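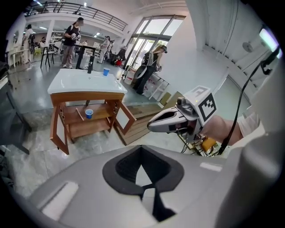 Lollel Two-Door Vanity with Basin, 60 cm
Price paid: $546 from Cisternas, faucet included
Installed: April

The Lollel is a compact bathroom vanity: a white basin on a wooden base, with two doors, an upper shelf inside and a lower shelf near the floor. It stands on legs and needs no wall bracket. Ours went onto a tiled floor that is slightly out of level, so some of what follows concerns shimming.

Dimensions and fit

Nominal width is 60 cm and nominal depth is 40. Ours measured 3 mm over on width at the basin and on the mark for depth. Shipping weight is given as 23 kg, most of it in the basin, and the carton should be opened by two people. Assembly instructions are four pages of drawings. Step 6 shows the upper shelf going in the wrong way up. If the predrilled holes do not meet the cleats, flip the shelf and try again before forcing anything.

The legs have no adjusters. We used two plastic shims under the back left leg and trimmed them with a knife. At this price I would expect threaded feet.

Basin

Broad and shallow, with usable flat area around the bowl. The back corners will take a cup or a soap dish without crowding the faucet, and the side edge is wide enough for a toothbrush laid flat. There is no raised lip, so anything round needs to be set down with some care. Toothpaste and hard water marks came off with a damp cloth. No staining to date.

Faucet

Tall, black, mounted at the back center. Clearance under the spout is enough to fill a drinking cup upright. The height also means a longer fall for the water, and with the handle fully open there is splash on the front of the counter. Half open it is fine. The finish shows dried drops more than chrome would. Supply hoses were short for our shutoff valves and had to be replaced.

Doors and hinges

The doors open outward to either side and leave full access to the interior. The hinges are decorative and have no soft close and no adjustment in any direction. Our right door sat 2 mm low. The fix was to back out the screws, plug the holes and drill again, a job of 40 minutes including the time for the glue to grab. Allow clear floor on both sides of the opening, as a door swung wide will meet anything parked next to it.

Storage

The upper shelf suits cups, brushes and other small items. It has no front rail. Reach to the back is easy with both doors open. The lower shelf holds a small box or a stack of hand towels and can be mopped under with a flat head.

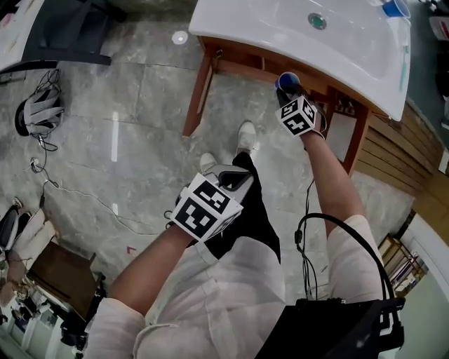 Basin in use: blue cup on the back corner, toothbrush on the right edge.

Compared with the Brorthorpe

We looked at the Brorthorpe wall-hung unit at the same time. It has drawers and adjustable hinges, costs nearly a third more and requires solid blocking behind the wall. For a rental or a room where the wall is unknown, the Lollel is the simpler job. The Plevthorpe store had both on display, and the Brorthorpe doors closed with a noticeably tighter gap.

Ratings

Basin: 4/5
Faucet: 3/5
Cabinet: 3/5
Instructions: 2/5
Overall: 3/5

Update: the replacement hoses were the standard 3/8 inch compression type. Order them with the vanity.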